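2023-07-29
Workshop log, reheating tests, bench 2

In by 8, nobody else but Ezequiel. Coffee machine still leaking so tea. Power meter reset and reading zero before first run, wrote the start figure on the whiteboard this time.

Carrying on from Rosalía's list. Question is still the same one - what do we tell the Pemdale lunchroom people about reheating a made-up burger. Their staff buy them in the morning, leave them in the fridge and nuke them at noon, then complain the bun is like a boot. Skandari want a one page card to go on the wall beside each microwave. One page! We have nine pages of notes.

Run A. Patty alone, no bun, covered with paper towel. 50 seconds on high. Edges fine, centre lukewarm by probe. Gave it another 20, fine all through. Bit of fat on the plate, wipes off.

Run B. Bun alone, 50 seconds. Awful. Tough on the bottom, went hard as it cooled, Ezequiel tapped it on the bench and it made a noise. Dont repeat.

Run C. Bun alone, 15 seconds, damp paper towel over. Good. Soft, stayed soft long enough to eat. This is the one for the card.

Run D. Whole burger, everything in, medium, 90 seconds. Patty OK, cheese well gone, lettuce a sad rag, tomato hotter than anything else in it (burnt my lip). So the salad has to come out first, no way round it. Pemdale will say people can't be bothered taking it apart. Maybe they can't.

Weights, whole burger:
before 226 g
after D, not weighed, I ate some. Sorry Rosalía
Patty only before A, 163 g including the cheese, forgot to peel it off

Water load check as well, 894 g in the glass jug, two minutes on high, stirred, probe in the middle. Temp rise is on the clipboard sheet, not copying it twice. Looks in line with last time so I don't think the oven is losing power.

Plates. The Öztürkmen stoneware ones get too hot at the rim, no good for a lunchroom, somebody will drop one. Judeo sent a box of theirs but two were chipped on arrival. Emailed them. No reply, it's Saturday.

To do on the dial: the knob is easy to overshoot at the short end. Anything under a minute I'm timing with my phone and opening the door. Card should say the same, "use your watch", or people will set it by eye and get the boot again.

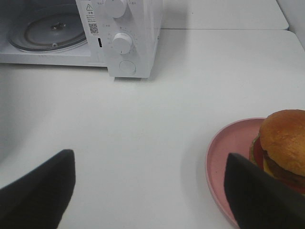

Laying out for the whole-burger runs needs to be the same every time or the times mean nothing. Plate out of the oven, burger built on the bench, door open, in, shut, start. Keep the turntable in and sitting on its hub, it was off centre on Thursday and the plate knocked round and round. The pink plate has a raised rim, so that's what I want for the layout with the salad in - lettuce and tomato poking out at the edge of the bun, and anything that slides off stays on the plate. Also leave the oven where it is on the white table, there's space beside it to put things down and you don't have to carry a hot plate anywhere.

Still to try:
- patty and cheese on bottom bun, top bun off, salad out
- same but the top bun added for the last 15 sec
- medium vs high for the above
- straight from fridge vs ten min on the bench
- does the paper towel need to be damp or just there

Ezequiel thinks the second one wins. I think so too but he'll want the credit.

Out of buns, four patties left. Need tomatos, cheese slices, paper towel. Wiped the turntable, washed up, bin out. Card draft due to Skandari in September so there's time, but not heaps.

Comments (3)

Rosalía Pastor
You ate the sample. Again. Please weigh D properly next time, before and after, the moisture loss is the whole point of that run. Otherwise good, agree on 15 sec for the bun.

Ezequiel Benítez
I do want the credit. Buns ordered, getting the seeded ones as well seeing Pemdale sell both.

Rosalía Pastor
Plain first please, seeded after. And can someone copy the temp rise off the clipboard into here, I'm not in til Wednesday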